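Ticket: Tralline towel giveaway, entry code rejected

Hi again! I typed in all 8 characters from my Hallholm receipt and still got "code already used" (my first try, I swear).
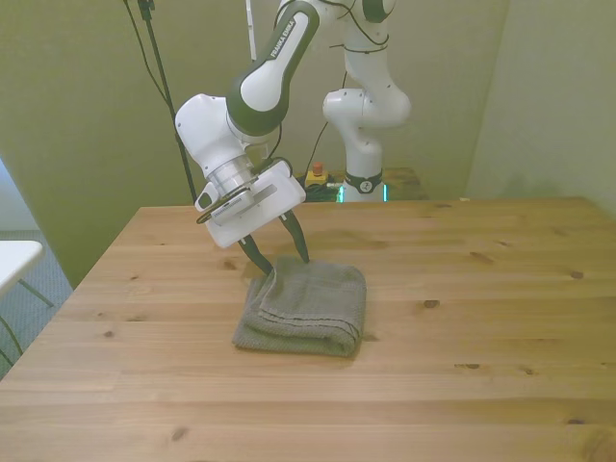 Update, 6 pm

Devendra Sengar in support had me clear my cookies and switch browsers. Same error, but now the page says I've got 10 entries?? I'd love the 80 bonus points too, if they're still going.
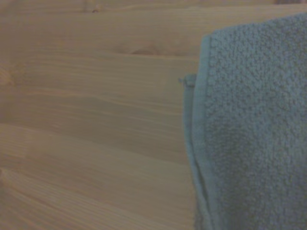

Folded towel on wood

Still open. Yetunde Afolabi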